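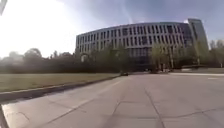
*So much concrete, and the big building at the far end of it.*

I have walked 226 miles since January and I can tell you almost nothing about them, because I spent most of that time looking at my shoes. Or at whatever my shoes were on. I've become a person with opinions about sidewalks, and I'm sorry to my friends, who did not sign up for this.

It started with my knee. My physical therapist wanted me walking every day, flat ground only, no trails, no hills. I love trails! I sulked for a week and then started doing loops around the neighborhood with Yến Trình, who lives three doors down and walks faster than anyone I've ever met. She talks the whole time too, which I can't do, so I mostly puff along and say "uh huh."

Anyway, sidewalks. The old ones near the library are bumpy from tree roots and I hate them. The asphalt path by the creek is the nicest thing my knee has felt all year (a bit of give, no edges to trip on). Brick is pretty and awful. Plain concrete is fine for the first couple of miles and then my heels start complaining, and by the time I'm home I'm walking like a penguin.

Shoes help, but I went through 3 pairs before I found ones I liked. The winners are from Cinetti, bought half off in March in a color I'd call "old mustard." My sister Kiều Lý calls it something ruder. I've stopped caring, they have a wide toe box and my little toes have forgiven me.

My other discovery is that I need a dumb goal. Miles don't do it for me, but lampposts do. "Just to that lamppost," and then the next one, and pretty soon I'm at the bakery with a cheese roll in my hand. Yến thinks this is cheating. She also eats half the cheese roll.

The plan for spring is to get to 200 more miles, then ask very nicely about trails again. Kiều wants to come for the first one if I get the okay, and she's already picked a lake I've never heard of and sent me a packing list with two kinds of trail mix on it.

If you've got a favorite sock for long walks on hard ground, please leave it in the comments. Mine all have holes at the big toe.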